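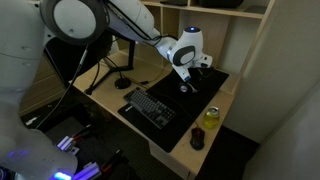
The Vudo is a folding rollator with four wheels, a seat and a backrest strap. I bought mine in April from Lirholm after my old one developed a bent axle, and I have used it most days for 10 months. Folded, it goes in the boot of a small hatchback without taking the wheels off. At home it stands next to my desk, which is light wood, and it rolls under the top when the handles are at their lowest setting. I am 56 and fairly tall, so I use the second highest setting outdoors.

The brakes are good. They lock with a downward push and need little hand strength. The cables came slack and had to be tightened twice in the first month. The instructions for this are poor, but Heikki Suominen at Lirholm talked me through it on the phone.
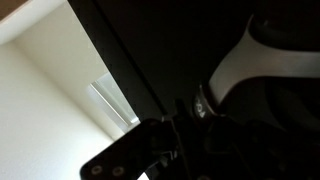 Two screws, side by side.

On pavements and short grass it is steady. Gravel is harder work, and on cobbles the front wheels shimmy. My neighbour Anneli Savolainen has the Fernness, with larger wheels, and hers is better on rough ground but a good deal heavier to lift.

The seat is firm and a little narrow. The bag underneath holds a small shop, though the zip sticks at one corner.

I paid 585 euros. A spare pair of brake cables is 33 euros and took a week to come.

Four out of five. I would buy it again for town use.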